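Skirkico Learning | Home Skills | Free Chapter Preview

Chapter 4: Flat Things That Won't Stay Flat
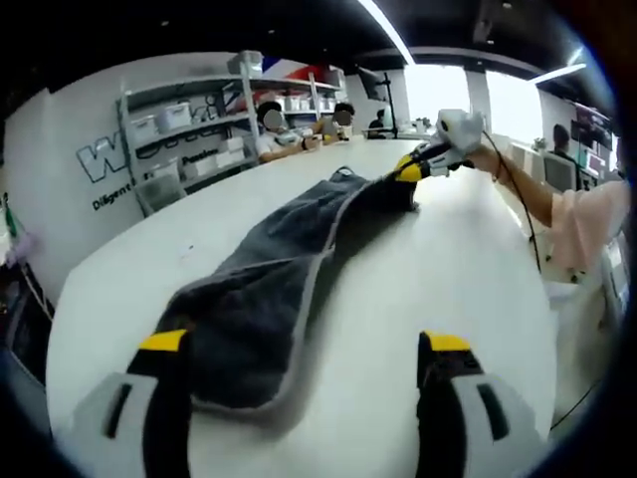
Figure 4.1 A dark gray towel with a lighter piped border, stretched lengthwise on a white table.

I learned to fold towels from my aunt Dwynwen Howells, who ran the linen room at a small hotel called the Lormont and had no patience at all with lumps. On a busy August morning she had 172 bath towels to get through before lunch, and she'd hand me the first one and say, "Find your corners!" I was nine. I thought corners were easy to find (they're not, once a towel has been through a dryer and rolled itself into a sausage).

So that's where we start in this chapter, with corners. Before you make a single fold, get the towel onto a big flat table and pull it out to its full length. Look at Figure 4.1 again. The far corner is held up a little off the table, and the near end is still bunched. If you folded from there, you'd trap that bunch inside and it would only get fatter with each fold. Smooth the near end first, then go back and check the far one.

A border helps you a lot. When the edge is a lighter color than the middle, you can follow it with your eye and spot a twist right away – I still buy bordered towels for exactly this reason. Plain ones take more feeling along with your fingers.

Size and weight matter too. My big bath towels weigh 900 grams each and flop over the side of any table I own, while the hand towels at 285 grams behave much better. Start with a hand towel. You'll get a feel for the cloth sooner, and you won't be wrestling with it.

Try This First
Drop a clean towel on a table in a heap. Find two corners on the same short side, lay them down, then find the other two. Do it five times, and don't fold anything yet!

In Section 4.1 we'll make the first long fold.

63 shares | 2 comments
© Skirkico Learning | Contact | Back to top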